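# The Man Who Sold a Radio Without Batteries

The first time I saw a Danladi receiver, it was being used as a doorstop. It is a heavy thing for its size, with a crank on one side and a dial on the front, and the owner had held on to it mainly for its weight. She let me turn the crank. Nothing came out of the speaker, but she told me that her father used to listen to soccer on it at night, after the generator was switched off.

The Danladi was designed by Ikechukwu Usman, an electrical engineer who spent most of his working life in Suvton and never became well known outside it. He trained as a repairman before he studied engineering, and he said in letters that the repair bench taught him more. Most of the radios brought to him had nothing wrong with them. Their batteries were dead, or had leaked, and the people who owned them lived a long way from a store that sold new ones.

His answer was to store the power in a spring. You wound the crank, the spring drove a small generator as it unwound, and the generator ran the radio. Other engineers had built hand-powered radios before him, and he knew it. He kept clippings about them in a folder. What he wanted was one that would play long enough to be worth the winding and that could be fixed with a screwdriver.

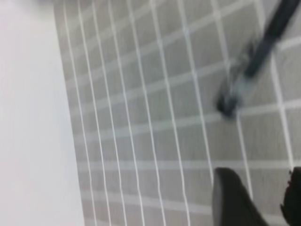 How long did a Danladi play on one winding?

It played for 28 minutes with the volume at the middle of the dial, according to Usman's own test notes. The early models managed only six. Nearly all of the gain came from the gears, which he redrew again and again over several years.

The notebooks from that period are hard going. Usman wrote small and crossed out a lot, and he had a habit of starting a new idea in the margin of an old one. There are pages of gear ratios with no explanation, then a shopping list, then a sketch of the governor that kept the spring from letting go too fast. The governor was the hard part. Without it, the radio started loud and faded within a song. With it, the sound held steady until the last minute or so, when the voices began to crackle and somebody had to get up and wind.

He built his first working sets at home. The cases were made by a furniture shop down the street, and the springs came from a supplier in Flultdale that mostly made parts for window blinds. The springs were too weak and they broke. Usman wrote to the supplier every week one April, each letter shorter than the one before, until the firm agreed to try a different steel.

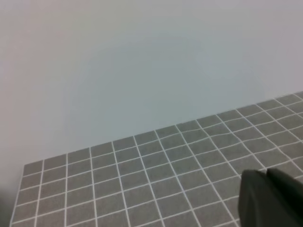 Once the springs were right, he went looking for a manufacturer. Borko, which made fans and small motors, took him on. The company gave him a corner of its plant and asked for a set it could sell at a price a schoolteacher could afford. Usman's parts count went down from 264 in the prototype to a figure he never wrote down, and he fought over nearly every piece that was removed. He lost the argument about the metal crank, which became plastic. He won the one about screws. Borko wanted the case glued shut, and he refused to sign off on it.

That decision is why so many of the sets still turn up. A glued case gets thrown out when something inside fails. A Danladi could be opened on a kitchen table, and people did open them. I have seen sets with homemade gears, sets with speakers taken from car doors, and one with a bicycle spoke where the tuning shaft should have been – it worked very well.

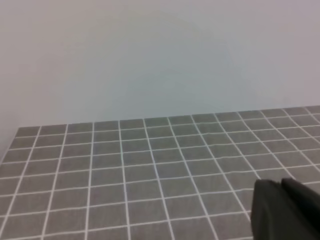 Sales were decent for a few years and then fell off. Cheap battery radios got cheaper, and power lines reached some of the towns where the Danladi had sold best. Borko dropped the product without much notice. Usman was offered a job in the motor division, took it, and stayed until he retired. He was 68 when he drew his last version of the governor, on the back of a calendar page. It was never built.

I asked several engineers whether the drawing would have worked. Opinions were split. The one who had studied it longest thought the design was sound but would have worn out quickly, and he pointed to a pivot that carries almost all of the load. Another told me that Usman would have seen this himself as soon as he cut the metal, as he usually found his mistakes by building them. 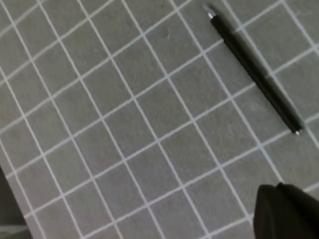 ## Finding and Fixing a Danladi Today

Working sets come up for sale now and then, most often in estate lots. Ask the seller to wind the crank fully and let it run down. A grinding noise usually means a chipped second gear, which can be replaced. A crank that spins freely means a broken spring, and those are harder to find.

Do not open the spring housing while it is wound. Let the set run until it stops, then take out the four screws on the back plate and lift it straight off. The wiring is simple, and Usman glued a small diagram inside the lid of every set, drawn in his own hand and copied at the plant.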